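Flor Villca had run the laundry at the Alvarado for 8 years, and the man from Prurari talked to her as if she had never met a sheet.

"It learns," he said. "That's the difference with this generation."

"Learns what?"

"Folding, sorting, wiping down. Anything a person does with two hands."

Bernadette Egan, who signed the checks, nodded along. The machine cost 2660 a month. It stood by the dryers with a pillowcase hanging from one arm. It had been thinking about the pillowcase since a quarter past nine.

"In my first week," Flor said, "I folded 1000 of those."

"It doesn't get tired."

"I can see that."

Bernadette asked whether it could at least load the carts. The man said carts were on the roadmap. Flor asked what was on the roadmap before carts, and he took out his tablet and showed them the training room in Vostville, where people did the jobs first so the machine could copy them.

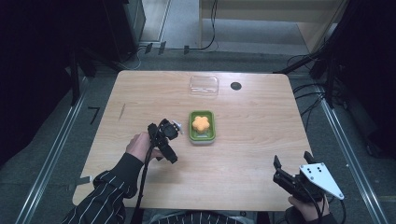

Flor had trained enough new girls to know what a first lesson looked like, and she took the tablet from him to see it better. She had expected towels. She found a small table, somebody in pinstripes with a black gripper in each hand, and an orange foam flower in a green tray.

"What's the job?" she asked.

"Manipulation."

"Of the flower."

"It's foundational," he said. "Everything builds on it."

She gave the tablet back. Behind them the arm moved, and the pillowcase slid off and went down between the dryers, where they would need the long hook to get it.

"We have 6 months to decide," Bernadette said.

Flor was already looking for the hook.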